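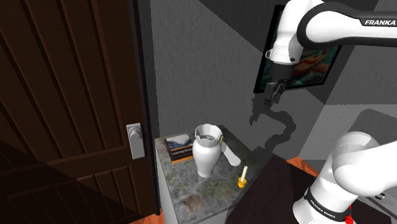
Boonmee Boonchu wrote:

> I finished the second draft of the Prallville book last night and I'm stuck on
> the same thing I was stuck on in May. Everyone who has read it likes the
> aunt better than the narrator. Two readers said they skipped ahead to find
> her next chapter. Do I cut her back, or do I give up and let her tell the
> whole story? I've got 26 chapters and she's only in six of them.
>
> Also, does anybody on the list still write longhand first? My wrist is
> starting to complain and I'm wondering if it's worth it.

Boonmee, please don't cut the aunt! I haven't read the new draft (send it, send it) but I remember the piece you posted where she sells the piano without telling anyone, and I can still hear her haggling with the man over who pays for the truck. You don't throw away a voice like that. Plenty of us would give a lot to have one person on the page who talks that clearly.

I had the same trouble with Sisetine, my second novel, the one set in the ferry town. My main character was a young surveyor named Yao and he was, I'm sorry to say, a bit of a lump. He watched things. He stood on docks and thought about his father. Meanwhile his landlady was running a card game in the kitchen and lying to the tax man, and guess who my sister wanted to talk about when she'd read it. I spent a whole winter trimming the landlady down so Yao could breathe, and all I got was a shorter book with a lump in it.

What helped in the end was giving Yao something to want that she could refuse him. In my case it was a room at the front of the house, with a window on the river. Silly little thing, but he asks for it in chapter two and she says no, and after that he had to argue and scheme and be rude at breakfast. He got more interesting every time she was in a scene with him – I didn't have to take a single line away from her. So my question for you is, what does your narrator want from the aunt? If the answer is "nothing much," I'd start there before you touch anything else.

As for letting her tell the whole thing, I'd try it for 14 pages and see. Pick a stretch where she isn't present at all right now and make her tell it secondhand, with all her opinions. You may find that she's wonderful in small doses and exhausting at length, the way some of my relatives are. Or you may find you've got a different book, and then you have my sympathy and my envy in equal parts.

On longhand, yes, I still do it, but only for first drafts and only in the mornings. I use cheap notebooks with 48 leaves, the stapled kind, and I write on the right-hand page and leave the left one blank for arguing with myself later. Then I type it up in the afternoon and fix the worst of it as I go. I'd hate to lose that second pass. When I composed straight onto the screen for Widach (the ghost one, which is still in a drawer and should stay there) I kept going back to polish the first paragraph and it took me forever to get to the second. I still know that first paragraph by heart. I couldn't tell you how the book ends.

But if your wrist hurts, stop and let it rest! Fat pen, soft lead pencil, shorter sessions, whatever works. I switched to a pencil a couple of years ago and it did help mine, though I can't promise anything for yours. A friend in my old workshop talks her first drafts into her phone while she walks the dog, and you can tell, in a good way – her dialogue is terrific and her descriptions are mostly of hedges.

One more thing about your readers. Did they say they were bored by the narrator, or only that they liked the aunt more? I'd want to know before doing anything drastic. People always like the loud one. I went back and asked my sister that very question and she said Yao was fine, she just wouldn't want to sit next to him on a bus. I could live with that.

Anyway, send me the draft if you'd like another pair of eyes. I'm slow, about two weeks for a full manuscript, and I scribble all over the margins, but I do finish. And does the piano chapter still come before the funeral? I always thought it should go after.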